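A camisola laranja e a mesa branca

Por Mireille Saab, 31 de maio de 2022
Última atualização: agosto
Tempo de leitura: 3 minutos

Quando cheguei a Nastau, eu dobrava a roupa como a minha mãe dobrava: em cima da cama, de pé, depressa, com o pensamento noutro lugar. As camisolas ficavam com forma de almofada e a gaveta não fechava. Só comecei a prestar atenção a este assunto depois de mudar de casa, com um armário muito mais pequeno.

Quero escrever sobre uma t-shirt de cor laranja e sobre as dobras dela. Peço desculpa pelos meus erros, o português é a minha terceira língua e ainda confundo "dobra" com "prega".

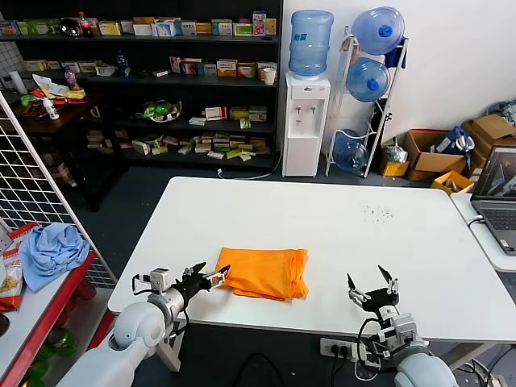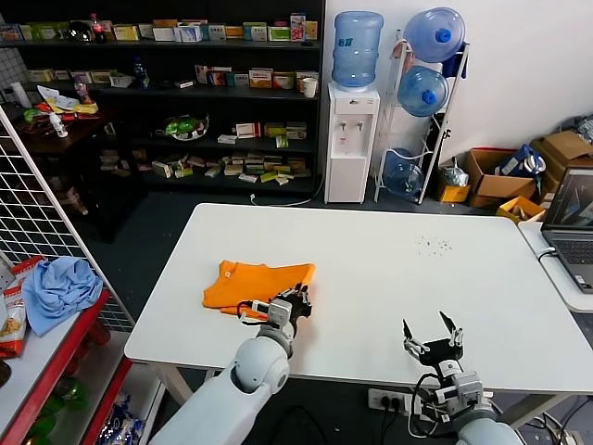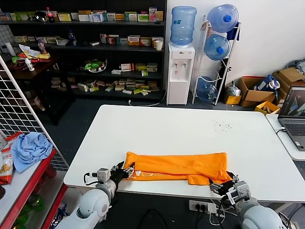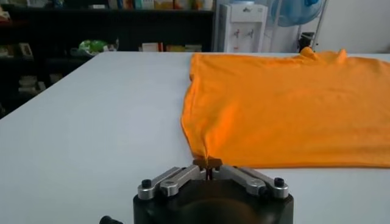
A mesma mesa branca e o mesmo tecido laranja, em vários estados de dobragem.

Porque a mesa e não a cama

A cama é mole. Quando se passa a mão sobre o tecido, o colchão desce e o tecido vai atrás, e a dobra que parecia direita já ficou torta. Uma mesa lisa responde de outra maneira. A camisola desliza um pouco, isso é verdade, mas pode-se puxar por um canto e ela vem toda.

Gosto também da mesa branca por causa da cor. O laranja vê-se muito bem em cima dela, e cada ruga faz a sua pequena sombra. Há uma coisa menos bonita que se vê igualmente bem: os pontinhos escuros no tampo, à direita. Em três das fotografias eles lá estão. Numa mesa de madeira ninguém os notava. Eu passo sempre um pano seco primeiro, porque uma migalha dentro de uma camisola dobrada fica lá até ao verão.

A ordem que eu sigo

Primeiro estendo a camisola e aliso com a palma da mão, do meio para fora. Não é preciso tirar todas as rugas. Na fotografia em que o tecido está aberto, quase tudo está liso, e é sobretudo na parte esquerda que ficam umas ondas na diagonal. Para mim isto chega perfeitamente.

Depois vem a dobra ao comprido, que dá uma faixa longa. Esta é a parte mais difícil, porque as duas pontas querem fazer coisas diferentes. Convém segurar as duas ao mesmo tempo. Se só se segura uma, a outra levanta-se ou fica amontoada, e depois a faixa fica mais gorda de um lado. Eu fiz isto mal durante meses.

No fim, a faixa dobra-se sobre si mesma até dar um retângulo. O meu retângulo nunca é perfeito, fica um lado mais grosso, onde se junta o tecido todo. Na gaveta ponho esse lado para cima, assim é mais fácil pegar.

Uma conversa com o Colm

O meu vizinho Colm Heffernan não concorda comigo. Ele enrola tudo: camisolas, toalhas, até os guardanapos. Diz que cabe o dobro na mala, e quando fomos juntos a Wernstead ele levou realmente uma mala ridícula de tão pequena. Mas as camisolas enroladas saem com umas marcas atravessadas que eu não consigo suportar. Também experimentei, durante uma semana, e voltei às minhas dobras.

Para as t-shirts com letras, tenho mais um cuidado: deixo a parte estampada para fora, nunca uma contra a outra. Tive uma em que as letras se colaram no calor de agosto, e ao abrir arranquei metade de uma palavra.

Ainda não encontrei boa solução para as mangas compridas. Cruzo-as atrás, mas fazem um volume no meio. Se alguém tem um método melhor, escreva nos comentários, e por favor com palavras simples.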